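Hands Wanted, Still

Monday, six in the morning, back bench at Flukwood. Coffee not ready. The arm is, it's been on all night, working through a cable job any new hire picks up before lunch.

Everybody wants to know about laundry. Fair enough. Towels are soft and floppy and machines hate floppy. But the shop floor has its own laundry, and it's wire. Grab the bundle, don't crush it, bring the end where it belongs. Push. Boring work, bad wrists by Friday.

Zusov, the firm behind the arm, logged 3258 tries at it. 1747 counted as good. Call it a coin flip with a nice motor. The rest were drops, snags, and a lot of just stoping to think. 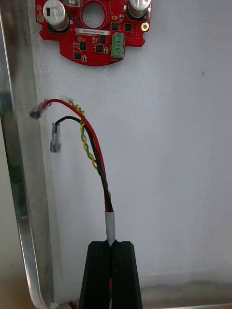 Eren, on the assembly side, reckons the numbers miss the point: a person feels the connector seat, a little click in the thumb, and until an arm gets that click it will keep needing somebody next to it. Which is two wages for one plug, by that math.

Zusov doesn't really argue. Their next version, Riltus, gets touch pads in the fingertips. Due December, maybe.

And the house? Further off. A bench stays put, a kitchen doesn't. Same drawer, diffrent junk every day. I watched for 9 hours and wouldn't hand it my phone charger. Might let it hold one end.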